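Labeling your freezer: what we learned from the storage survey

20/01/2019

Last August we asked readers of the Skeltitz Kitchen Newsletter how they keep track of what is in their freezers. We got 123 replies, more than for any question we have run before. Houda Radwan read all of them and put the useful ones together for this item.

Most people who wrote in do label their food, at least some of the time. The trouble starts with the label itself. Paper stickers fall off once frost gets under them. Ballpoint ink fades or skips on a cold lid. Masking tape holds well if it goes on while the container is dry and at room temperature, and poorly if it goes on afterward. Several readers write straight on the bag before filling it. Flat bags are much easier to write on than full ones.

As for what to write, the shortest answer was also the most common: the name of the food and the date it went in. Adjoa Owusu, who cooks for a family of 9, adds the number of portions. She used to thaw a full tub of stew for two people and then have to eat it all week. Other readers add the last step of the recipe, such as "add cream" or "bake covered." If you freeze sauces before they are finished, this is worth doing. A tomato base and a chili base look the same in August and the same in January.

A plain marker is still what most of you use. Keep it within reach of the freezer, cap on, along with the tape. Pens that live in a desk drawer in another room do not get used.
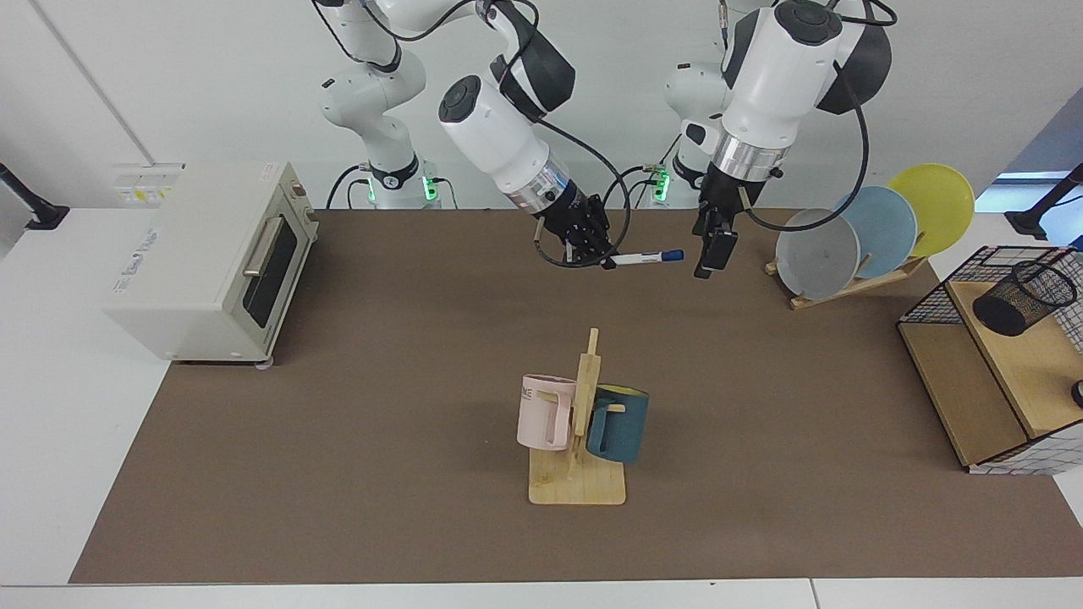
A blue-capped marker with a white barrel.

On containers, opinion was split. Square tubs stack well and waste less space than round ones. Bags take up the least room if they are frozen flat on a tray and then stood on end like files. Glass was popular for soup, but leave room at the top of the jar for the liquid to expand, and let it cool before it goes in. Two readers lost jars by filling them to the rim.

For single servings, a 700 ml tub was the size mentioned most by people who freeze soup for lunch. It is a large lunch. If you eat less than that, a smaller tub will save you from refreezing or throwing food out.

Some of you keep a list on the freezer door as well. The list works when everyone in the house crosses things off. In households where only one person does, it was usually wrong within a month. Houda has gone back to labels alone and sorts the drawers instead: meat at the bottom, cooked meals in the middle, bread and fruit on top. Older food goes to the front when new food goes in.

We were also asked about food with no label at all. If you cannot tell what it is or when it was frozen, thaw it in the refrigerator and decide then. Do not leave it on the counter overnight.

The next question is about dried beans: do you soak them, and for how long? Please send replies to the usual address, and tell us which bean you mean. We have room to print 11 of them in full.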